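Notebook > Workshop > Shelves and small furniture

July 26, 2026

Picking this up where I left it at the bottom of the last page. The desk riser is the job, the one with the rounded end, and I've finally stopped arguing with myself about the width. It's going to be 660 across the long board. I had it longer at first, but then the right end would have landed exactly where my elbow goes when I write, and I know I'd have hated it inside a week.

The old riser (the Brendby one that Kojo Opoku passed on to me) had a gap underneath of 132, which sounded generous until I started putting real things on it. Perfume bottles are tall! Taller than I ever think they are when I'm holding one. So are pump bottles and anything that stands on its cap. I spent a silly amount of time going through the bathroom cabinet with a ruler, writing heights on the back of an envelope, and then I lost the envelope and did it all over again. The second list is taped inside the front cover of this notebook, so please leave it there.

Things I decided while measuring:

One divider only. I sketched it with two, and the middle bay came out as a fussy little box that would have ended up full of receipts and dead pens. With one divider pushed over to the left there's a narrow bay for things that stand up or lean, and then a long open stretch for everything else. Dilani Thambiah looked at the sketch and said the long stretch would turn into a dumping ground. She may be right. I'd still like to have the dumping ground.

Back left off. I went back and forth on this for days. A back panel would stiffen it, and it'd stop small jars going over the edge, but it also makes the whole thing dark and you end up fishing around in there like it's a kitchen cupboard. I've gone with glue and tight joints and a divider that really fits. If it starts to rack I'll put a thin strip along the top rear edge and call that the back.

Rounded corner on the right. This is pure vanity, or mostly. I did catch my sleeve on the Brendby corner more than once, so there's my excuse, but really I just like how it looks. It took ages. I shaped it with the rasp first, then the block, then paper wrapped around a bit of old hose, and I kept going past the point where anybody else would've quit. I stopped at the finer paper and went over it with my thumb with my eyes closed. One flat spot near the bottom that I'll pretend is a feature.

Finish: two coats of the Kutillow oil, thin, wiped back hard. Kojo swears by three coats. I tried three on an offcut and couldn't tell it from two, and it stayed tacky a lot longer (the shop was humid, so it's maybe not a fair test). I did notice the end grain on the side panel drinks the stuff like crazy, so go around the ends first next time and then come back to the faces. Note to self, the lid on that tin has to be hammered down properly. I left it loose in October and had a skin on top as thick as an orange peel.

I let the second coat sit for seven days before putting anything on it, which I think was overkill, but the Haddadin shelf got ring marks from a damp bottle on its second evening and I'm still sore about it. Seven days, no exceptions, and a quick wipe with a dry cloth before loading.

About the load test. Dilani's idea was to stack books on the middle of the long board and see how far it dipped. I did that with the cookbooks, measured from a straightedge, and couldn't get a reading I trusted, the straightedge being slightly bowed itself (I need a new one, adding it to the Brindlow order). So I've gone for the slow version, which is to put it on the desk and live with it.

And it's nice having things on it! I'd been keeping all the face and hand stuff in a bag, and you forget what you own when it's in a bag. I found a jar of cream I'd bought twice. Leaning things in the left bay works better than I'd hoped as well, they prop each other up against the divider and I can pull one out without the rest going down. If I build a second one I'd make that bay a touch wider, since it's tight for my fingers at the back.

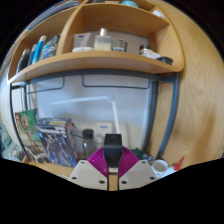
NOTES ON USE

The wide bay has sorted itself out by habit already. Pale tube standing on its cap, the perfume right beside it, then a small jar, and after that a stretch of bare board before the other jar. I never planned the bare stretch, but I'd keep it. It's where my hand goes in. The white thing over on the right needs to find another home, it's leaning on the jar and it makes that whole end look untidy.

I haven't covered the tiny round fitting or hole, whichever you'd call it, on the inner face of the right side panel. I've got filler that's close in color but close is worse than nothing on wood this light, it'd read as a freckle. Leaving it. Kojo suggested a dowel pin for it, and if I ever put in a half shelf I might want a hole there anyway.

The light brown goes well enough with the desk top. I was worried the oil would push it orange, the way it did on the test piece under the shop lamp, but in the room it's calmer. Dilani thinks it'll darken over a year or so. I've kept an offcut in the drawer, wrapped in paper, to hold up against it later and settle that.

Costs, for whoever asks: 60 all in, and that's counting the oil, which I've got most of a tin left of. The board was the big part of it. I could have done it cheaper with what was in the rack, but there was nothing long enough without a knot right where the divider goes.

Still to do:
- felt dots under both ends, the thin ones
- ease the front edge of the divider, it's a bit sharp
- new straightedge
- ask Kojo if he wants the Brendby riser back or if I can cut it up
- write the bay widths on the drawing before I forget which version I built

Last updated: after second coat and first week of use, widths still to be added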